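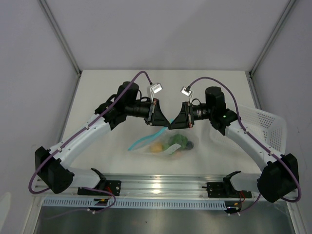
Packaging Technologist (Flexible Films), Flendell
Reference: 1219
Hours: full time, permanent
Reports to: Technical Manager

Losard supplies printed and plain film bags to food packers and seed merchants. The Flendell site converts polyethylene and polypropylene film on 5 lines and has its own test laboratory.

Duties
Carry out seal strength, dart drop and thickness tests on incoming film and finished bags.
Write and maintain specifications for the Wevisport range of resealable bags.
Investigate customer complaints and issue written findings.
Support line trials of recycled-content film, including occasional early starts at 6 am.

Requirements
A degree or HNC in materials, polymer or packaging science, or equivalent work experience.
At least 2 years in film extrusion, conversion or print.
Competent use of spreadsheets and basic statistics.
Knowledge of food contact rules is desirable. Training will be given where needed.

Terms
Salary according to experience, with an annual allowance of up to £2000 for approved courses. Pension, on-site parking and staff canteen.

To apply, send a CV and covering letter to the Personnel Office, Losard, Ruawai House, Flendell, quoting the reference. Applications close at noon on the last working day of July. Interviews will be held on site and include a short practical test.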